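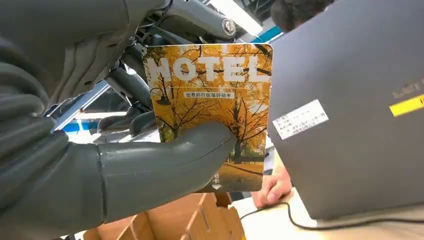 Hotel key card with an autumn design.

Section 3: Collecting and activating your festival wristband

This section applies to all weekend ticket holders for the Drundine music festival, held each November at the Flisau halls. Day ticket holders are admitted by paper ticket and should go directly to Section 4.

3.1 Before you travel

1. Open the Prollum ticket page and sign in with the email address used for the booking.
2. Check that the name on the booking matches your passport, driving licence or national identity card.
3. Select "Assign wristband" for each person in your party. A booking that has not been assigned cannot be collected at the desk.
4. Save or print the collection code.

Note: Guests who booked a room and ticket package receive one collection code per room. The hotel reception does not hold wristbands and cannot issue them.

3.2 At the collection desk

The desk is in the foyer of the Saber Hall and opens at 2 pm. Last collection is 55 minutes before the headline act.

1. Join the queue marked with the first letter of your surname.
2. Show your collection code and identity document.
3. Place the wristband on the wrist you do not write with. Leave room for one finger beneath the strap.
4. Ask the steward to close the clasp.

Caution: The clasp locks once and cannot be reopened. A wristband that has been cut, stretched or removed is void, and a replacement will be issued only on return of the damaged one.

3.3 Activating the wristband

1. Hold the flat side of the wristband against the reader at the hall entrance.
2. Wait for the green light. If the light is amber, remain where you are and try again after a few seconds.
3. If the light is red, step to the left of the barrier and speak to a steward.

The wristband admits the holder to both halls and to the late sets in the cellar bar. The cellar bar has a capacity of 144, and entry is in order of arrival – a wristband does not reserve a place.

Caution: Re-entry to the seated recitals is not permitted once the performance has begun. Latecomers will be shown in at the first interval.

3.4 Access and assistance

Seats with step-free access are allocated by Sanaa Bouzid at the access desk, to the right of the cloakroom. Questions about bookings made through a group or school should be addressed to Anas Saber at the box office.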